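Operators for simulated manipulation data (part-time, paid)
Nugroho project, data collection group

Orkex is looking for people to drive a simulated robot arm and record examples for a learning system. The work is done at a computer, with a hand controller, in our office or from your home. You do not need to know programming. You need patience and a steady hand, and you need to be willing to repeat the same small movement many times with small differences.

The project is called Nugroho. Its goal is that one arm with a simple two-finger gripper learns household movements from human examples: approaching a piece of furniture, pulling on a knob, moving a lever, letting go and going back. All of this happens in simulation for now. What the system learns depends very much on how the examples are made, and for this reason we choose our operators with care and we train them ourselves.

Much of your time you will look through the wrist view, with the open fingers in front of you and the room behind them.
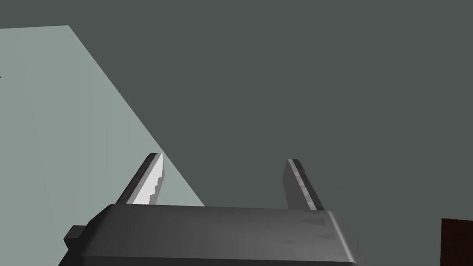 Rotterdam, February

What you will do

You will work in a recording tool named Stunden. A session begins when the tool loads a room and gives you a short instruction in one sentence, for example "move the lever on the cabinet". You bring the gripper to the place, do the task, open the fingers and return to the start position. Then you mark the recording as good, as failed, or as unclear. We keep the failed ones also, so please do not be ashamed of them and do not delete them.

One shift is 2 hours, with a pause in the middle. We have 273 tasks in the present list. Some of them take only a short time and others are rather difficult, because the view from the wrist does not show everything and you must remember where the furniture is standing. Often there is only floor and the side of a table to see, and you have to turn the arm calmly until you find your target again. We want this searching in the recordings as well. Please do it in the same way as you would do it with your own hand – slowly at first, and then directly.

The approach is the part which we check most strictly. The gripper should come to the fixture with the fingers open, at a sensible angle, and without pushing against the wood.

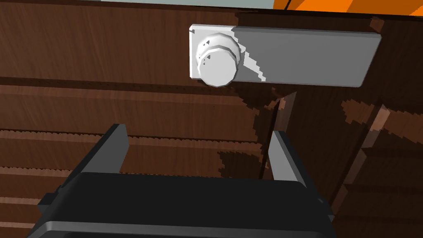
Wrist view in front of the furniture: fingers open, white knob and gray bar higher up.

After each shift you write a few lines about what was difficult. These notes are read by the person who prepares the next task list, and they have already changed many instructions. A note such as "I could not see the right finger when I turned" is more useful for us than "all fine".

Who we are looking for

– You are 18 or older and may legally work in the Netherlands.
– You can read and write simple English. All instructions are in English.
– You see well enough, with or without glasses, to judge small distances on a screen. Many of our rooms have dark furniture on a dark floor.
– You can work at least two shifts per week during the whole period.
– Experience with video games, sewing, model building, dental work or crane driving is welcome, but it is not a condition.

It is not a problem if you are left-handed. The controller can be set for both hands, and we would be glad to have more left-handed operators, as their paths look different from the others.

Training

Every new operator receives three paid training shifts. In the first one you only move the arm and learn how the view follows it. It sounds easy, but most people need some time before they stop mixing left and right.
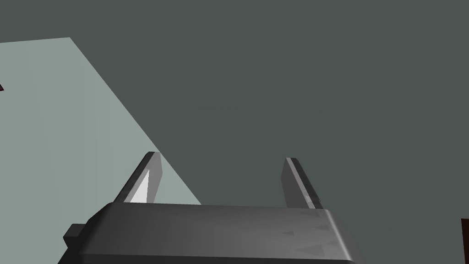
In the second shift you practice a short set of 17 tasks, always in the same room, together with a trainer who sees your screen. In the third you do the same set alone. We compare your recordings with those of the trainer, and we talk about them with you before you decide if you want to continue. If you prefer to stop at this point, the training is still paid in full.

What we offer

– A contract for 12 weeks, with the possibility to extend it.
– Payment by the hour and never by the number of recordings. We do not want anybody to hurry.
– Morning shifts from 9:00 and evening shifts from 18:30. You choose your times one week before.
– For work from home: a controller on loan. You need your own computer with a normal internet connection. Stunden runs in the browser.
– For work in the office: a quiet room on the second floor, coffee and tea, and a refund of your travel cost inside the city.

About your data

We record the movements of the controller, the simulated camera views, your mark for each recording and your written notes. We do not record your face or your voice. In the data set you appear only as an operator number. The recordings are used by Orkex and by our partner Dresstead, who builds the furniture models. If you want to have your recordings removed, you can ask for this until the end of your contract.

How to apply

Please send a short letter with your CV to Hafiz Goh, data collection group, by using the form on our vacancies page. Write in the letter which shifts would suit you, whether you prefer home or office, and what kind of work with your hands you have done before, also if it was a hobby. A photo is not needed.

We answer every letter. Those whom we invite will get a link to a test in the browser, in which you move the gripper to a marked point and back. You may do this test as many times as you like, and we look only at the last attempt. After the test follows a talk by phone with Hafiz Goh, in English or in Dutch.

The first training shifts start in February. Letters which come after this month will be kept for the next group, if you agree to it.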